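Chapter 9
Packaging and Labelling of Small Consumer Goods

9.1 Introduction

A package has to do two kinds of work. It must protect its contents between the filling line and the point of use, and it must carry the information that the buyer needs. In most textbooks these functions are treated separately, the first under materials and the second under graphic design. This chapter takes them together. On a small pack the choice of material limits the size and legibility of the text, and the amount of text often decides the dimensions of the pack.

Chapter 3 dealt with rigid containers, where the printed surface keeps its shape throughout the life of the product. Flexible packs behave differently. A pouch, sachet or wrapper creases in transit and in storage, and it is altered again when the user tears it open. Any wording placed near a seal or a tear line may be lost at that moment. Directions for use should therefore be kept clear of the opening edge, particularly where the contents are used one at a time and the pack is kept. 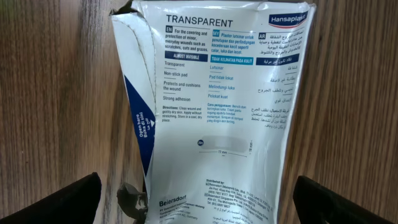 The order in which information is read also matters. Rees and Hollis divide the printed matter on a small pack into three levels: identification, purpose and instruction. Identification covers the brand and the variant name, and is normally set largest. Purpose states what the product is for. Instruction tells the user what to do, and is commonly set in the smallest type on the panel. Sioned Rees has argued that this last practice should be reversed for goods used in poor light or in haste. Anahera Hollis takes the more cautious view that line spacing and contrast have a greater effect than type size alone.

Packs sold in more than one country raise a further difficulty. Each added language reduces the area available to the others, and translated text seldom occupies the same length as the original. Section 9.4 examines the Maihi range, in which 35 separate labels were redrawn on a common grid.

9.2 Terms used in this chapter

Panel: a continuous printed area intended to be read from one direction.

Seal margin: the unprinted strip along a closed edge.

Tear line: the path along which the pack is designed to open.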